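Section 4: Setting Up the Telero Gripper for Cloth Work

Welcome to the fun part! By now your Telero arm is bolted down, the Zavala controller starts up cleanly, and you've run the first motion check from Section 3. In this section you'll fit the soft pads, set the wrist camera view, and get the cell ready for its first fold. Cloth is a wonderful thing to teach an arm, and a careful set-up makes it much more enjoyable.

What you need

Two finger pads from the Trolance soft kit
The hex key stored in the controller door
A lint-free cloth
One large piece of plain fabric in a strong color, with no print

CAUTION: Press the stop button and wait for the status light to go out before you put your hands near the fingers. The gripper can close with no warning when it gets power back.

4.1 Fitting the pads

1. Open the gripper all the way from the Cluter software (Tools, then Jog, then Open).

2. Press the stop button.

3. Wipe the tip of each finger. Even a little skin oil will make a new pad creep sideways after a day of folding.

4. Slide a pad onto each tip so the two gripping faces look at each other across the gap. Push until you feel the click.

5. Snug the pad screws with the hex key. Finger tight plus a quarter turn is plenty. The threads are small and they do strip!

6. Tug each pad gently. If one moves, take it off, clean the tip again and refit it.

NOTE: Always change the pads as a pair. A worn pad working against a fresh one pulls the fabric to one side, and you'll spend a whole afternoon blaming your program.

4.2 Checking the camera view

7. Release the stop button and turn the reset key.

8. Lay your fabric on the table with one long edge running across the top and part of it hanging over the front. Leave the wrinkles in. The arm needs to meet cloth the way cloth really behaves, and it's great to watch it cope.

9. In Cluter, choose Move to Front Edge. The arm travels at 10 percent speed and stops with the fingers just short of the table.

10. Open the wrist view. Look for both pads, open space between them, and a clear line where the fabric ends and the bare table begins. Cables and carpet showing under the tabletop won't upset the edge finder, so long as the table's front edge is in view too.
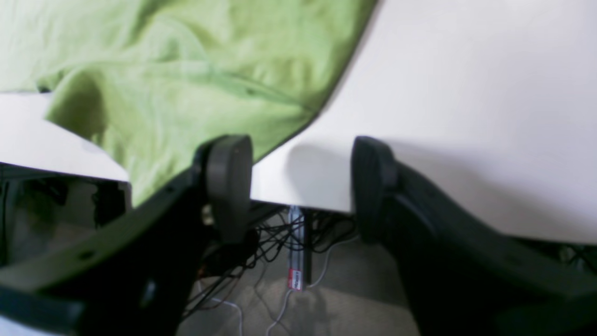
11. If one pad is missing from the view, loosen the camera bracket, turn it a little toward the missing side and tighten it again. Repeat step 9 after every adjustment.

12. Set the lighting value to 700 to start with. Raise it if the fabric edge looks muddy, and lower it if the white table washes out.

13. Press Save View. Cluter beeps twice when the view is stored.

CAUTION: Keep loose cables well outside the arm's reach, and check them again whenever you move the table.

Go on to Section 5 for your first fold.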